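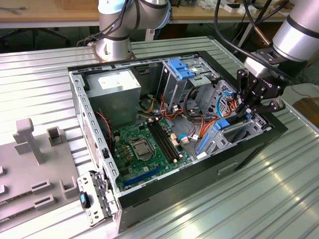

nayeli_u
Unser Verfahren zum Zerlegen alter PCs läuft jetzt ohne CAD-Modelle! Die Policy lernt nur aus Demonstrationen, 266 Stück, und von 185 Testgriffen im Tower war am Ende gerade mal bei 7 ein Eingriff von Hand nötig. Am schwersten ist die Ecke beim Laufwerkskäfig, wo die Finger direkt neben den orangen SATA-Kabeln hineinmüssen – dort hilft die Kraftregelung enorm (ich bin echt begeistert).

palomino3
Stark! Aber wie viele Gehäusetypen waren das? Bei einem einzigen würde ich noch nicht von Generalisierung reden.

nayeli_u
3 Typen, alle im Training dabei. Ein unbekanntes Gehäuse kommt als Nächstes.

S. Huttunen
Dann sehe ich es wie palomino3. Kabel liegen jedes Mal anders, das zählt für mich trotzdem als Variation.

palomino3
Kabel ja, Verriegelungen nein. Blaue Kunststoffhebel findet man farblich viel zu leicht. Testet mal was komplett Schwarzes!

nayeli_u
Guter Punkt, kommt auf die Liste. Die Kraftkurven lade ich heute Abend hoch.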